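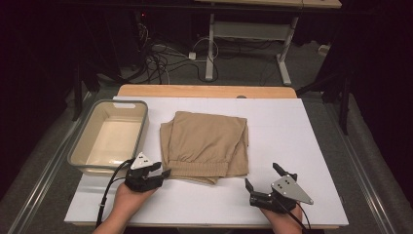

Folded khakis between the two grippers, bin on the left.

Millach hand gripper kit – worth it for cloth?

rhutapea
We have had the two-hand Millach kit for a month and I'm writing up what I think before we decide on a second one. The job is laundry: fold the pants, put them in the bin, take them out again. Price was 2079 with cables and marker plates. No arm included. You hold the grippers yourself and train your own robot from the recordings.

Good: light, the tracking held up, and the jaws open wide enough for a folded waistband. Bad: the cables. They drag toward the table edge and I have to plan each move with that in mind.

Levell
Does the jaw camera see enough to be useful? On the Plurketti set mine was mostly looking at its own fingers.

rhutapea
It does. You lose both lower corners to the fingers, but the middle is clear.

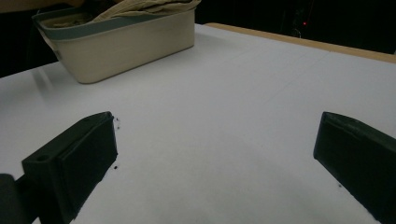 View from the gripper camera, jaws open, bin and cloth at the back.

Levell
Better than mine. I'd still worry about how dark it gets past the table.

Mersha
I'd return it. For 800 you can print fingers and buy the cameras separately. We did that in January and have 3141 recordings from it.

rhutapea
How long did calibration take you?

Mersha
4 evenings. Fine, that's a cost too.

Levell
I don't agree with Mersha on this one. Printed fingers are easy – getting two hands to line up in time is the hard part, and that is what you pay Millach for.

rhutapea
Same view here. My complaint is with soft piles. Once the cloth is crumpled over the rim I have trouble getting one layer without the next.
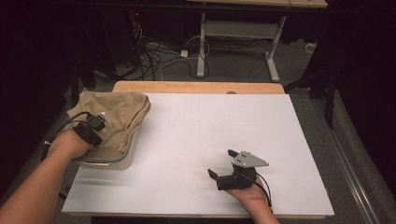 Tan cloth over the bin rim, right gripper low over the board.

Mersha
Any two-finger jaw will do that. Try thinner pads before you buy a second kit.

rhutapea
Will do. Holding off on the order until then.

Comments

tk_bench: Does the kit ship with spare pads?

Rohani Hutapea: One pair in my box.

olderhands: Agree about the cables.

Contact the moderators | Copyright forum members | Back to top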